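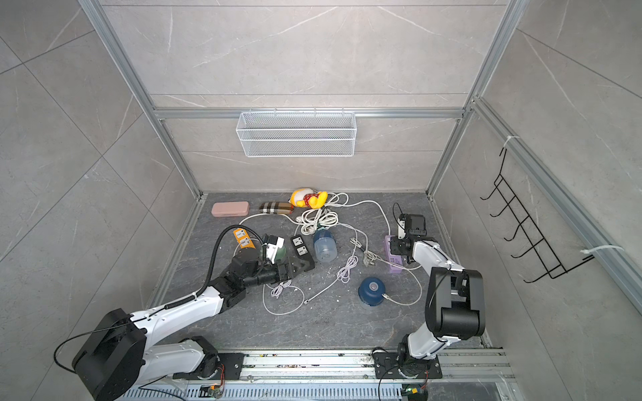 Handout 2: Two-Arm Cell, Cable Sorting Setup
Hindidska Shared Workshop, evening build course
Sep 9, 2021

1. What we are building
The cell is called Gekus in the parts list and in the repo. It has two arms on one aluminum rail, three tiled walls, and a stone-patterned floor. The job for this unit is to pick up loose cables, plugs and small containers and put them in order. Read sections 2 and 3 before you power anything.

2. Layout
Both base plates bolt to the front rail. Leave the slotted tray below the rail clear until both arms have passed the reach test, then route the cables. The mesh basket hooks over the back rail. The hook rack goes on the right side with cable ties, which is good enough for cable but not for anything heavier.

Write down where each base plate sits before you loosen it. If a plate moves by even 2 mm, the saved positions for that arm have to be taught again.

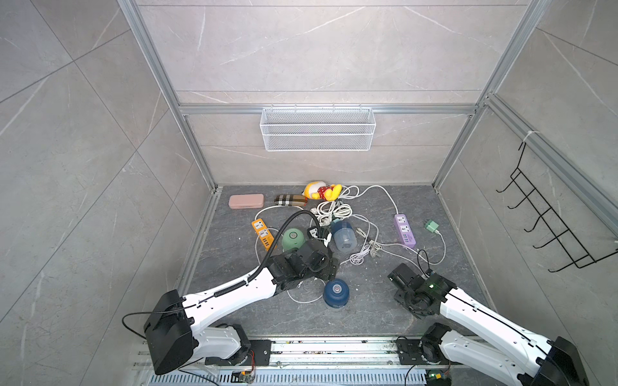
Fig. 2. Both arms over the work surface. Basket on the back rail, hook rack at right.

3. Reach and speed
Set the speed limit to 18 percent for all hand-taught moves. The full-speed profile stays locked until you have signed the sheet by the door. Teach one arm at a time with the other one parked. The middle of the floor is shared space, and the controller does not check for collisions there – you have to.

4. Round containers
Smooth round parts roll when a finger touches them off center. Come in from above with the fingers open on both sides, close slowly, and wait 125 ms before lifting. Check the wrist camera view for cable lying next to the part. A strand caught under a finger will come up with it.

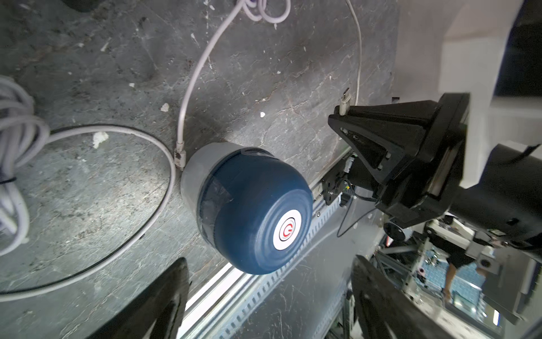 Fig. 3. Wrist view of a navy container on its side, with a connector plug lying next to its gray base.

5. Plugs and connectors
Grip a connector by the molded body, with the cable running down between the fingers. Do not grip the cable itself. White cable on white cable is the hard case for the detector, so the training set (1104 labeled images, in the Clolell folder) is mostly that.

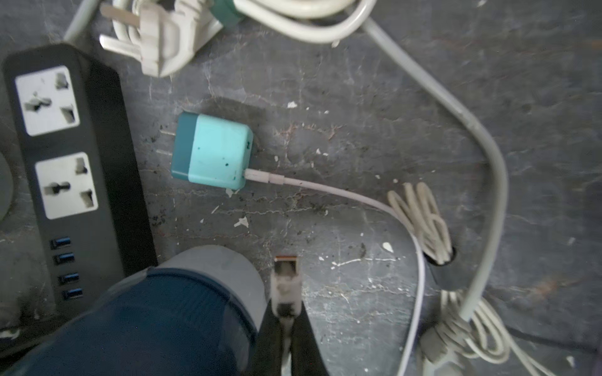 Fig. 4. Connector held in the fingers, pointing up. Power strip at left, turquoise charger on the floor.

6. For next time
Finish the reach test on both arms and save the positions under your bench number. Read the Georgiev notes on grip force, first half only. Bring the log from section 4, including the failed grasps.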